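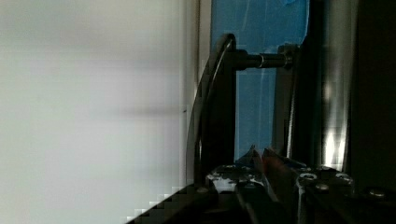

Merenby Task Pack, club edition
From Nondent. For robotics clubs, classes, competition teams.

In stock. Ships from Irkwood. $145 per pack, $116 each when a school orders 3 or more. Arm and gripper NOT included, please read that twice, we get a lot of returns over it.

What it is
Practice material for the two tasks students get stuck on the most. Handle approach, and table sorting. Written for clubs that already have an arm with a small gripper and a wrist camera and now need something for it to do after school. Tasks match the Fakhoury Cup student rules, beginner division. Older teams use it too, mostly for warming up before a meet.

What's in the box
Task cards, laminated, both tasks
Student workbook, one master copy, copy it all you want inside your own school
Coach guide with start poses and a blank timetable for a 5 week unit
Score sheets
Toy food set, assorted. Mix changes from batch to batch, so don't email us about a missing pear
Roll of marking tape

What you need to bring
Arm, gripper, camera, laptop. A table that doesn't wobble. A door or cabinet with a bar type handle, any height your arm can reach. Plates, cups and bowls from home are fine.

Handle task
Students drive up to a handle, stop short, line up the fingers, close, back off. No pulling until card 4. Sounds easy. First meeting most teams bump the bar and blame the code, when usually the approach angle is off.
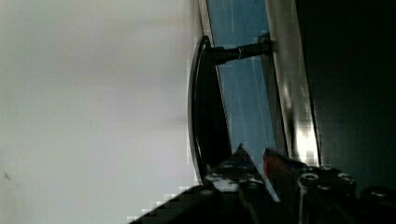 Card 2 is the one about reading the wrist camera, and it takes a whole meeting, plan for that. Students have to say which part of the view is handle and which part is their own gripper before they're allowed to move. Harder than it sounds with a dark gripper and a black curved handle, where the fingertip comes up right in front of the lower end of the bar. Have them look for the post that holds the handle at the top, the thin silver ring on it is a good thing to steer by. Glare on shiny trim is worth a mention too. Move a lamp, look again, write down what changed. Goes in the workbook on the page marked Light.

Plain pale walls and dark hardware are both fine to practice on. Painted, glass, metal, all ok. If the handle is loose, tighten it first. A handle that shifts will wreck your repeat scores and teh kids will be chasing it all evening.

Table task
Pick and place with toy food. Coach calls an item and a target, team has one try, then switch drivers. Start with round stuff. Long stuff later. Anything with flaps or a stem goes last, fingers close on the wrong bit and it spins.

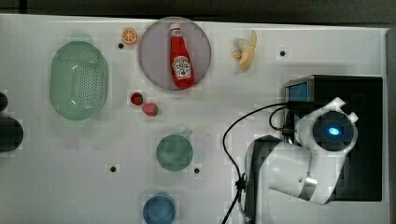

Scoring is simple on purpose. One point for a clean pick, one for placing it in the target, one more if nothing else on the table got moved. Teams lose that last point constantly. Tape the start spots so the next group gets the same layout, and take a photo from overhead before each round so there's no arguing. Keep cables clear of the work area. Keep hands clear too, stop button within reach of the coach at all times, no exceptions.

Harder version on the back of the cards: two items, one target, bottle shapes included. Time limit is up to you.

Group size
Works best with 3 students at an arm. Driver, caller, scorer. Rotate every round. Bigger groups, buy a second set of cards, we sell those separate.

Fit
Tested with tabletop arms and parallel grippers. Suction, no. Hand shaped grippers, some of the cards work, handle ones are so-so. Toy pieces are light so low payload arms are ok.

Changed this year
New card 2. Better tape. Coach guide is stapled now instead of a binder, the binders kept poping open in the mail. Content of the table cards is the same so last year's pack is still good for the cup.

Ordering
School purchase orders welcome. Orders in by noon go out same day exept in August, when everyone orders at once and it's about a week. Unopened packs can come back. Opened packs, parts only, write first and tell us what's missing.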